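Notebook, wire and harness bench
September, entry started 8:40

Continuing the offcut sorting. The two perforated baskets are staying as the working pair, side by side at the left end of the bench. I tried them stacked first and then one behind the other. Stacked is useless, you lift one to reach the other and everything shifts. One behind the other works until the rear basket is more than a third full, and after that the long pieces hang over into the front one.

Purpose, for Ditte, who was out when we set this up: we have years of short wire from the harness work and most of it is usable for jumpers, continuity leads and tie-offs. It has been living in a carton with the lid taped on. The plan is to sort by what can be done with a piece, in two grades only. Keepers go in one basket, everything that needs a second look goes in the other. Color coding comes later, if at all. Marjatta wanted to sort by gauge from the start. I would rather get the carton empty first and measure afterward.

Rules for the sort, as of this morning:

Anything under 5 cm goes straight to copper scrap.
Anything with nicked insulation goes to scrap unless the nick is near an end, in which case trim and re-judge.
Straight pieces are laid along the length of the basket.
Springy pieces get one loose turn and a twist at the crossing. No tight coils.
Enameled wire does not go in the baskets at all. It has its own tin.

The 5 cm limit is arbitrary. I picked it because a shorter piece cannot be stripped at both ends in the Rahman stripper without the jaws overlapping.

9:30. First problem is the slots. Fine solid-core wire finds them. A stiff end goes through the side wall, the piece behind it gets pushed, and then you have a strand that is half in and half out and will not come back without bending. Stranded wire is better behaved since the end splays a little. I spent more time than I want to record pulling ends back through the plastic with tweezers.

Things tried:

Paper liner. Works for the floor, slides down off the walls. Also hides the small pieces, and the whole advantage of these baskets is that you can look through the side and see how full they are.
Folding each end back on itself before it goes in. Works every time. Adds a few seconds per piece, and the fold has to be cut off later, so you lose some length.
Dropping pieces in from higher up. Worse.
Setting pieces down flat and letting go late. Best so far. Both ends held until the wire is touching the floor of the basket, then release. 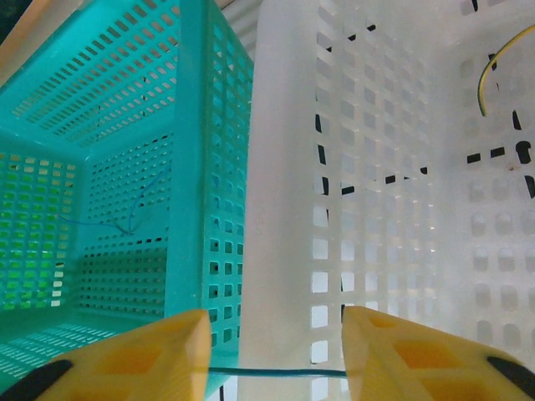

The last method depends on holding the piece close to its ends. If you hold it in the middle, the ends droop and arrive first, and you are back to fishing them out of the slots. With short pieces this takes care of itself. For longer ones I use both hands and accept that it is slow.

10:15. Second problem is static, or what I was calling static. Fine strands cling to the corner posts and the upper walls and do not fall to the floor. I wiped one basket with a damp cloth and the other with the antistatic spray (the Drirnenex one, old can). No difference I could see between the two. I now think it is mostly mechanical: the insulation is slightly tacky with age, and the edges of the slots are rough enough to hold it. Marjatta ran a fingertip along the inside of a wall and found flash from molding on a lot of the openings. We could deburr, but there are far too many openings for that to be worth an afternoon.

What did help was a light tap on the outside of the wall with the handle of a screwdriver. Most of what is hanging comes down. Do not tap with the baskets touching each other, as the second one walks across the bench.

11:00. Timed a run. 100 pieces taken from the carton as they came, no pre-selection, one person, rules as written. Of those:

61 to keepers
22 to second look
17 to scrap

The second-look share is too high. Going back through it, most were pieces where I could not decide on the insulation in this light. The bench lamp gives a hard glare on glossy jackets and a nick looks the same as a reflection. Turned the lamp to the wall for the afternoon and will repeat the count under softer light before changing any rule.

Lunch.

13:10. Marjatta found an older batch at the bottom of the carton, wrapped in a page from a parts list with 1949 printed in the corner. Cloth-covered, brittle. It sheds. It is not going in either basket. I put it in a zip bag and wrote DO NOT USE, KEEP FOR REFERENCE on it. Somebody may want the braid pattern. I do not, but it costs nothing to store.

13:45. Discussion about whether the baskets should have covers. I say no. They are meant to stay open and be used, and a cover becomes a shelf. Marjatta says dust. We agreed to leave them open through September and look at the floor of each one when it is emptied. If there is real dust under the wire, covers.

Also discussed: labels. The tape we normally use will not hold on a perforated wall, there is not enough flat area for the adhesive. The corner posts are better but still interrupted by holes. Tie-on tags through the slots are the obvious answer. Illon has card tags with a string already on — order with the next lot of heat-shrink. Until then the keepers basket is the one closer to the vise, and that is the only marking it has. Please do not swap them.

14:30. Second timed run under the softer light, another 100 from the carton:

68 to keepers
11 to second look
21 to scrap

Second look is halved. Scrap went up, so some of the doubtful pieces in the first run were bad and I had been too generous. I re-judged the 22 from the morning as well and they split nearly evenly. The lamp stays where it is.

15:20. Weighed the scrap so far: 190 g, insulation included. Not enough to take anywhere. It goes in the drum with the rest of the copper.

Notes on tools. The fine tweezers are now bent at the tip and I have set them aside. The blunt pair from the Joltidach kit is better for this work in any case: it grips the jacket without cutting in, and you can lower a wire with it without the ends swinging much. The needle-nose pliers mark soft insulation, so keep them out of this job.

To do:

Tags from Illon.
Finish the carton, probably two more sessions.
Measure gauge on the keepers once the carton is empty (Marjatta).
Decide on a lower limit for keepers. 5 cm is fine for scrap, but I doubt anyone will ever reach in for a piece that short.
Ditte to say whether she wants the stranded pieces kept apart for her test leads. If so we need a third basket, and the vise has to move.

Stopped at 16:00, carton a bit under half full.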